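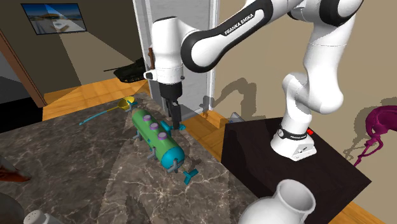

Puesta a punto de una celda que no ocupa sitio

18 de junio de 2018

En Hultutar, el robot se revisa los lunes y los jueves no. La frase circula por la oficina como broma interna y viene de la primera época, cuando la celda simulada se dejaba funcionando toda la semana y los fallos se descubrían al leer los registros. Ahora hay un turno de mantenimiento, una lista de comprobaciones y un cuaderno compartido donde se anota cada cambio, igual que en un taller con máquinas de verdad.

La celda se llama Grutico y existe solo en el ordenador. Consta de un brazo blanco con juntas negras y el rótulo FRANKA EMIKA en el costado, una pinza negra, un pedestal oscuro y una mesa con dibujo de mármol. Alrededor hay una habitación con puerta, suelo de madera y un cuadro en la pared. Sobre la mesa se reparten objetos que el brazo tiene que aprender a coger: un submarino de juguete verde, un cucharón amarillo y azul claro, un jarrón blanco.

El trabajo que cuenta este reportaje es el de quienes mantienen todo eso en orden. Son tres personas y ninguna se dedica a programar el agarre. Se ocupan de que el brazo esté donde debe, de que los objetos pesen lo que tienen que pesar y de que la luz no engañe a la cámara virtual.

La base, lo primero

El montaje empieza por el pedestal. En una nave se nivela con calzos y se atornilla al suelo; en Grutico se escriben la posición y la orientación en un archivo y se comprueba que nada se cruce con nada. Un pedestal hundido unos milímetros en el suelo parece correcto en pantalla, pero el motor de física detecta el contacto y empuja la pieza hacia arriba en cada paso. El resultado es un temblor que llega hasta la pinza. En Hultutar tardaron dos semanas en encontrar la causa la primera vez. Buscaron en las articulaciones, en los controladores y en la pinza antes de mirar abajo.

Después se mide la distancia entre la base y la mesa. El pedestal queda separado del tablero y el brazo tiene que salvar ese hueco por arriba. Si se acerca demasiado, el codo trabaja muy plegado y las trayectorias salen forzadas. Si se aleja, los objetos del extremo opuesto quedan fuera de alcance. La distancia buena se encontró probando y está apuntada en la primera página del cuaderno, subrayada.

Articulación por articulación

Con la base fija se pasa la rutina de juntas. Cada articulación se mueve sola de un tope al otro, con las demás quietas, y se compara el ángulo pedido con el obtenido. Se repite con la pinza vacía y con una carga de prueba. La rutina completa ocupa 20 minutos y se hace siempre que alguien ha tocado el modelo del brazo, aunque el cambio sea de color.

La pinza tiene su propia hoja. Los dedos son estrechos, y en piezas estrechas un error pequeño en la malla de colisión se nota mucho. La malla que se ve y la malla con la que se calculan los choques son distintas: la segunda está simplificada para que el cálculo sea rápido. Cuando las dos se separan más de la cuenta, el dedo atraviesa el objeto o lo empuja sin haberlo tocado. La comprobación consiste en bajar la pinza hasta dejarla junto a la pieza y acercar un dedo muy despacio, con las dos mallas superpuestas en pantalla.

El submarino verde se usa mucho para esto. Tiene un cuerpo cilíndrico, escotillas moradas en el lomo y varios salientes de color verde azulado, y cada saliente obliga a decidir si se simplifica o se respeta. En la primera versión se metió todo dentro de una sola envolvente y la pinza se quedaba parada en el aire, a un dedo de distancia de la pieza. Ahora el cuerpo y los salientes van por separado.

El almacén de objetos

Las piezas llegan de un catálogo que en la oficina llaman Mendetti, por el nombre de la empresa que preparó el primer lote. Entraron 200 objetos de golpe y hubo que devolver 17. Los motivos figuran en el cuaderno: superficies abiertas, escalas equivocadas, centros de masa fuera del propio objeto. Un cucharón con la masa mal repartida se comporta de forma rara al levantarlo por el mango, y el algoritmo aprende a cogerlo de una manera que en una mesa real no serviría.

A cada pieza nueva se le hace la prueba de caída. Se suelta desde poca altura sobre el tablero y se espera a que se quede quieta. Si sigue deslizándose, se revisa el rozamiento. Si vibra, se revisa la malla. Si desaparece, casi siempre ha atravesado la mesa y hay que ir a buscarla muy por debajo del suelo.

Luces y sombras

La parte menos agradecida es la iluminación. El brazo proyecta su sombra en la pared del fondo y los objetos la suya en la mesa, y las vetas claras del tablero ya confunden bastante por sí solas. El equipo cambia la dirección de la luz entre una tanda y otra para que el sistema no se acostumbre a una sola hora del día. En abril se detectó que una actualización había dejado fija la luz en todas las escenas. Hubo que repetir 1000 pruebas.

Desde entonces se guarda una imagen de control al empezar cada tanda y alguien la mira antes de dar el visto bueno. Se tarda poco. Se comprueba que la pinza cuelgue vertical cuando debe, que no haya piezas flotando y que las sombras caigan en el lado que corresponde.

Qué se anota

El cuaderno tiene cuatro columnas: fecha, qué se cambió, qué se comprobó y qué quedó pendiente. La última es la más larga. Esta semana siguen abiertos un ajuste del rozamiento en los dedos, la revisión del jarrón, que rueda más de lo previsto, y el paso de la celda al servidor nuevo, al que ya han bautizado como Khan. El traslado obligará a repetir la rutina de juntas desde el principio.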